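About Jallgate Community School

Jallgate is an independent day school in Culholm for children from kindergarten through eighth grade. We opened in a former shoe store on Golar Street and moved to our present building when the lease ran out. We have 232 students this year.

The head of school is Hiyori Hamada. She taught math here before taking the job and still has one sixth grade class. Prasert Khamphan runs the lower school and handles admissions for all grades.

Our day starts at 8:15 and ends at 3:10. Homework begins in third grade and is kept short. Students study Spanish from first grade, and everyone takes music until the end of seventh. We do not give letter grades before sixth grade. Parents of younger children get two written reports a year, in December and June, and can ask for a meeting at any time.

The library holds 883 titles in the picture book room alone, and the main collection is upstairs. Families may borrow on Thursday afternoons. 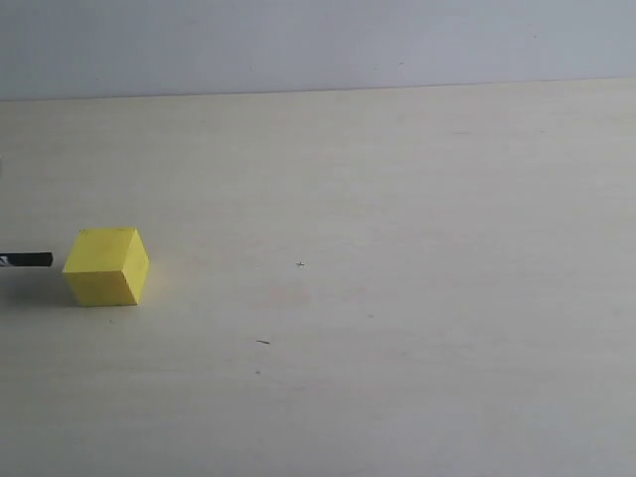
Tuition is set each spring for the following year. Last year 79 students received some help with fees. The form is the same for new and returning families and should be sent to the front office with your enrollment papers.

Buses run from Hirano and the east side of Culholm. Seats fill early, so please ask when you apply.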